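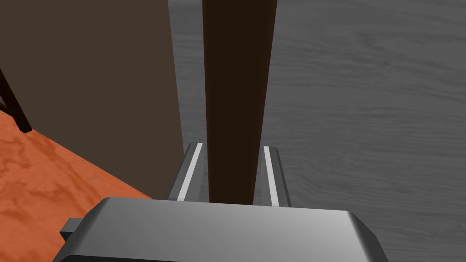 Wrist view, simulated: the two fingers on either side of a dark column.

Open Day Demo Episodes — Read Me First

Hi! I'm Ningsih Mandagi, and I put this folder together after our open day in June, when so many of you asked if you could have the recordings from the simulator corner. It took me a lot longer than I promised (sorry), but they're all in one place now, and you're welcome to poke at them as much as you like.

What's in the folder

There are 310 episodes in total. All of them come from the same simulated robot with two arms, driven by people who came through the door that day. Some had done teleoperation for years and some were nine years old, and I'd be lying if I said the first group always did better.

Each episode has its own subfolder with:
- the rendered camera views
- joint positions for both arms
- gripper open/close commands
- a notes.txt, when whoever was at the desk remembered to type something

We ran the demo on three workstations. The one by the window was Kuhlmann, the one in the middle was Vokero and the slow one was Resden. You'll see those names at the start of every subfolder. If an episode from Resden feels choppy, it's the machine and you should probably skip it for anything that cares about timing.

What people were asked to do

Pretty simple stuff! Drive the robot into a furnished room, pick a piece of furniture, and bring an open gripper up close to it without bumping anything. Grasping was optional. We wanted folks to get a feel for moving two arms at once, and most of the fun was in watching them find out that the arm they'd forgotten was still hanging in the air.

The rooms came out of our Dorkberg scene set, which has a mix of plain and awkward layouts. The awkward ones were the crowd favorites. One room has a long plank up high with a ladder at the end of it and another ladder coming down at an angle, and a strip of orange wood floor running toward a brown wall. One arm goes low and far out toward the foot of the gray panel on the right, the other stays up near the camera, and you have to keep track of both.

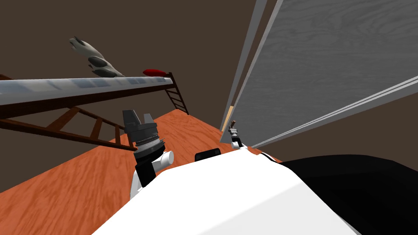
Things to know before you use it

The head view and the wrist views do not start at the same moment in every episode. I lined up what I could by hand, but please check the timestamps before you pair frames. There's a column called offset in index.csv that gives you the difference in milliseconds — the worst one is 736, and I left it in because the driving is so good.

Colors and textures get swapped from room to room, so don't count on wood looking like wood. Gray floors with a grain pattern are normal.

Wrist views are very tight. When the fingers get near something tall you often lose the top of it, and it can be hard to say what the thing is from that view alone. Use the head view to get your bearings.

Left and right always mean the robot's left and right. A few of the notes were typed by visitors who had it backwards, and I've fixed the ones I caught.

No voices, faces or names of visitors are stored anywhere in here. The drivers only show up as a letter code.

Using and sharing

Free for teaching, research and plain curiosity. If you put it in a paper or a class handout, a line saying where you got it would be lovely. Please don't repost the scene files themselves, just the episodes.

Changes

December 28, 2021 — first upload. Index file checked, duplicate subfolders from Vokero removed.

Still to do: fill in the missing notes, and re-render the Resden episodes if I can get the workstation back for an afternoon.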